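How to Set a Table for a Casual Dinner at Home

A weeknight dinner for six doesn't need a formal setting, but a little order helps. You won't have people reaching over each other for forks, and you won't be up and down all evening fetching things. I set the table this way at home, and it takes about 8 minutes once everything is out of the cupboard.

Start with a clean table. Wipe it down and let it dry fully, or the placemats will stick. If you use a tablecloth, leave the placemats in the drawer. Both together look crowded.

Put the placemats down first, one in front of each chair, an inch in from the edge. Pull the chairs in as you go. You want enough space between mats for elbows, so on a small table turn them the short way or skip them at the ends.

Next come the plates. The dinner plate goes in the center of the mat. If you are serving soup or salad first, set the bowl on top of the plate and carry it away when that course is done.
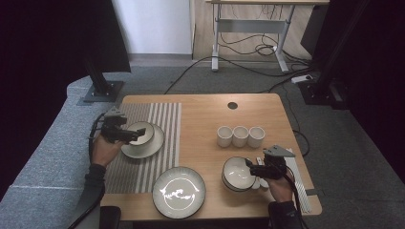 Forks go on the left, knife and spoon on the right, with the knife blade facing the plate. Line up the bottoms of the handles with the bottom of the plate. If there is no soup, leave the spoon off.

The water glass goes above the knife. A wine glass, if you want one, sits just to the right of it. Napkins can go under the forks or on the plate. I fold mine in a plain rectangle — cloth or paper, it makes no difference.

Keep the middle of the table low. Salt, pepper, butter and bread should be within reach of both sides, and flowers should be short enough to see over. Serving dishes need trivets, so put those down before the food is ready.

For dessert, keep the small plates and forks stacked on the counter and bring them out after you clear.

Last updated September 2026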